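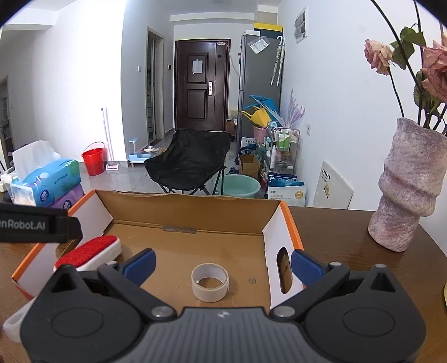

Grorko (cable reel maker)

Search this encyclopedia
Enter a word or phrase
Go

Grorko is a maker of wooden cable reels based in the river town of Wandonach. The company builds nailed and bolted reels for power cable, telephone cable, steel rope and plastic pipe, and runs a repair shop that takes back used reels of its own and other makes. It is best known for the Parisi reel, a softwood reel with a removable center, and for a long history of building very large reels to order. The biggest has flanges 103 inches across and is a wonderful piece of carpentry by any standard.

History

The firm began as a cooperage. Barrels for the Wandonach fish trade were its whole business until steel drums pushed the price of a wooden barrel below the cost of its staves, and the owners went looking for other round things to make. A rope works across the river had been buying reels from out of state and complaining loudly about the freight. The cooperage offered to build a trial batch, and the rope works took every reel.

Those early reels were heavy, handsome and much stronger than they needed to be. The coopers cut the flange boards from the same oak they used for barrel heads and joined them with dowels before nailing. A few have survived in barns around Wandonach, where they are still used as tables and still hold up well outdoors.

The change to softwood came when Dario Caputo took over the shop floor. Caputo had trained as a wheelwright and had strong views about grain direction. He argued that two thin layers of pine laid crosswise and nailed through would take more abuse than a single thick layer of oak, and would weigh far less. He built a pair of flanges each way, rolled them down the loading ramp into the yard wall, and invited the owners to look at the pieces. The oak flange had split along a glue line. The pine one had lost some bark-edge splinters and was put straight into service. His crosswise pattern remains the base of nearly everything the company makes.

Caputo also persuaded the firm to stop selling barrels, a decision that was unpopular in the town for years.

Construction

A wooden cable reel has three main parts: the two flanges, the drum between them, and the bolts that pull the whole thing tight. Every one of them has its own small science, and the Grorko shop is a great place to see how much thought goes into an object most people only notice at the side of a road.

The flanges are built from planed boards laid edge to edge on a turntable. A second layer goes down at a right angle to the first, and a nailing head drives clinch nails through both in rings. The points turn over on a steel bed and bite back into the wood. Once nailed, the square blank is spun against a saw and comes off round. Larger reels are given a third layer near the hub, where the load on the spindle is greatest.

The drum is made of staves, and this is where the old cooperage still shows. Many makers use flat staves that leave the drum with a slightly lumpy surface. Grorko shapes the outer face of each stave to a shallow curve, so the first layer of cable lies evenly and the layers above it follow. Cable makers care about this a great deal. A bump under the first layer becomes a bigger bump by the top one, and a fine cable can be flattened where it crosses.

The staves sit in a groove routed into the inner face of each flange. Long threaded rods run through from side to side, with a square washer and nut at each end. The nuts are recessed so they will not catch on a neighboring reel in transit. After a few weeks in a dry warehouse the wood shrinks a little and the rods need to be tightened again. Every reel leaves the yard with this printed on the flange, and every repair shop will tell you how often it is ignored.

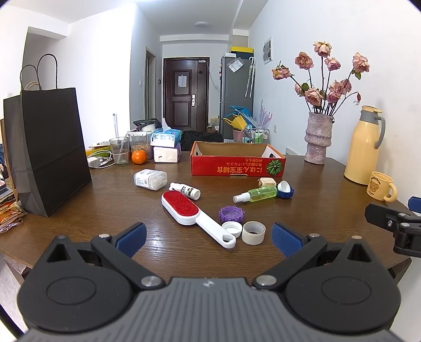
Arbor holes are bored last. The hole is lined with a steel bushing on all but the smallest sizes, and a second, smaller hole is drilled off center to take the drive pin of the winding machine. The company keeps a wall of boring templates for customers whose machines are older than any current standard, and some of these patterns have not changed since the rope works days.

The Parisi reel

The Parisi reel is named for the street where the second workshop stood. It was the company's answer to a dull but expensive problem: an empty reel takes up exactly as much room on a truck as a full one. On a Parisi reel the rods can be drawn out and the staves lifted from their groove, leaving two flat flanges and a bundle of staves. The return load becomes a neat stack.

Taking a reel apart was nothing new. The clever part was putting it back together. Earlier knock-down reels needed a patient worker with a mallet and a helper to hold the far flange upright. The Parisi uses staves linked by a strip of webbing along the inside, so that the whole drum unrolls like a garden fence and closes into a ring on its own. One person can lay a flange on the floor, stand the ring in the groove, drop the other flange on top and pass the rods through. It is a lovely bit of design, and it has been copied widely.

There are 9 sizes in the Parisi range. The smallest is sold mainly to installers of garden lighting and the largest to water companies for coiled pipe. Reels for the heaviest power cable are still built as fixed units, as the webbing makes it hard to fit the extra bracing those loads call for.

Timber and treatment

Grorko buys most of its pine and spruce green from mills upriver and dries it in its own kilns. Boards for export reels are heat treated in the same kilns on a separate cycle, then stamped. Wood packing that crosses borders can carry insects and their larvae beneath the surface, and heating the board through to its core is the usual way of dealing with them.

Bark is removed from all boards at the mill. Boards with loose knots are set aside for staves, where a knot can be placed clear of the groove. Offcuts too short for any use on a reel go to the boiler that heats the kilns, and the planer shavings go to stables in the district.

Beech is still used for a few special jobs, mainly wear strips on reels that are rolled over rough ground many times before they are emptied.

Repair and reuse

The repair shop stands in the Nirnon yard, downstream of the main works. Used reels come in by truck and are sorted by flange size. A reel with one or two broken boards is taken apart, the boards are replaced and the rims are turned true again. Since truing takes a little off the rim, a flange can only be repaired so many times before it drops below its size. It is then cut down to the next size and starts over, a practice the yard workers call "going to a smaller school."

Steel parts last much longer than the wood. Rods are straightened, rethreaded if the ends are damaged, and returned to the bins. Bushings are pressed out and reused almost without limit, and some in circulation have been through several sets of flanges.

Reels beyond repair are broken for firewood, though a fair number leave the yard in the backs of pickup trucks. The company sells odd flanges at the gate in December, when demand from people making tabletops is at its height.

Reel race

Wandonach holds a reel race each summer on the road between the main works and the Nirnon yard. Teams of two roll an empty reel along the course, which includes a bridge, a gravel bend and a short climb that has ruined many promising runs. Steering is done by leaning on one rim, and it is much harder than it looks. The record time for the course is 9 minutes, set by a pair of sisters from the stave shop on a reel they had built themselves.

See also

Cooperage
Clinch nail
Knock-down packaging
Wire rope
Wandonach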